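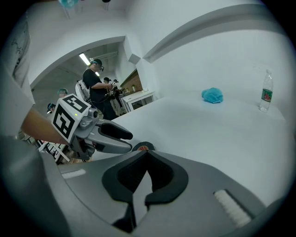
Talk notes: "Does a Clear Table Mean a Tidy Room?"
Slide 1, opening

Leave the table up while people find seats. Don't talk over it. Let them look at the cloth.

Then start: I was asked to speak about the benefits of clear surfaces. I said yes before I had checked whether there were any.

Say who I am, briefly. Milagros Domínguez, eleven years fitting out shared workrooms, the last four at Urker. I have sold a lot of shelves. People should know that before they hear me run shelves down.

Ask for hands: who has been told to clear their desk at the end of the day? Who does it? Who puts it all in one drawer? (Wait for the laugh, if there is one. In April there wasn't.)

Slide 2, the cloth and the tape

Back to the table. Big white top, most of it bare. A light-blue cloth in a heap near the middle. A dark round thing at the near edge that looks to me like a roll of tape, orange-red in the center.

Question to the room: is this table tidy?

Agnes Pringle put that to fourteen of our clients when we were planning this talk. She got a clean split between "yes, nearly" and "no, look at that cloth." The people who said no all wanted the cloth folded. I asked Agnes if anyone had wanted to know what the cloth was for. She checked her notes. No one had.

That bothers me more than the cloth does. If it's for wiping the table, folding it is a small job you will undo in an hour. If it's something to be sorted or put away, folding it and leaving it in the same spot has got you nowhere either. A folded cloth in the wrong place looks finished, so it stays there all week.

Same with the tape. A round thing on the edge of a table will end up on the floor sooner or later. I would move that first and leave the cloth for now. Very few tidying guides would agree with me, as they go for the big soft thing in the middle that catches the eye.

Slide 3, the Stasier method

Go easy here, there may be Stasier people in the audience.

For anyone who hasn't met it: every surface is emptied on the hour, everything goes to a "home," and every home has a label. The brochure says it saves time. I looked for where the time was measured and could not find it. I wrote to ask. Abhishek Agarwal wrote back, very politely, and said the figure came from user feedback. I asked how many users. I am still waiting, and I don't hold it against him personally.

What I can say is what we saw when we tried it at Keretti, in the long workroom. We kept a tally for one month of every item returned to its home and every item fetched back out within ten minutes. Total returns: 1,371. I'll put the number up and leave it there.

Now the part I care about. About 51 percent of those were fetched back out inside the ten minutes. So half the tidying in that room was moving things away from people who were still using them.

Objection I always get: "But the room looked better." It did. I have the photos and it looked lovely. If looking better is what you're paying for, say so and I'll stop arguing.

Caution for me: one room, one month, and the tally was kept by the same people who were doing the tidying. They were sick of it by week two. Say this out loud. Don't wait for someone to raise it in questions.

Slide 4, white tops

Short detour, cut if running late.

Why is everyone buying white tables? I hear three reasons. They make a room feel bigger, they show the dirt so you clean more, and they make small things easy to find.

First one, maybe. I can't prove it and neither can the showroom.

Second one, I doubt it. Vusumuzi Lekota ran the Helmy site with white tops at one end and dark ones at the other, and he says the wiping schedule was the schedule, whatever the color. People cleaned when the sheet on the door told them to.

Third one, I'll grant. Look at the table again. You find the blue cloth and the dark round thing straight away. On a busy wood grain you might have to hunt for that tape. So buy white if you lose small things a lot. Don't buy it because you think it will make you a cleaner person.

Slide 5, what I do instead

Keep this plain. I'm wary of ending on a method of my own after twenty minutes of picking at someone else's.

Edges first. Anything that can roll or drop comes in from the edge. Takes seconds.

Then ask of each thing left out: will someone want this again before lunch? If yes, leave it, and leave it the way it fell. If no, take it all the way to where it lives. Halfway piles are where I lose patience. A pile by the door is still a pile.

Fold last, and only what is going into a drawer or onto a shelf. Cloths in use can stay in a heap. Lambros Athanasiadis disagrees with me strongly on this and he is chairing, so expect a remark. His point is that a bunched cloth takes longer to dry than one hung up, and for a damp cloth he's right. Then hang it up. A neat square on the table won't help there either.

One clear stretch of table, enough to put something down on without thinking. I used to tell clients the whole top had to be clear. I don't any more. I'd like to know who decided that, and if anyone here knows, please find me at the coffee.

Questions

Likely ones: children's rooms (don't know, haven't worked in any), labels (fine, if the person who reads them is the person who wrote them), whether Urker still sells the hourly checklist (yes, and I have complained).

If it goes quiet, ask the front row which they would pick up first, the cloth or the tape.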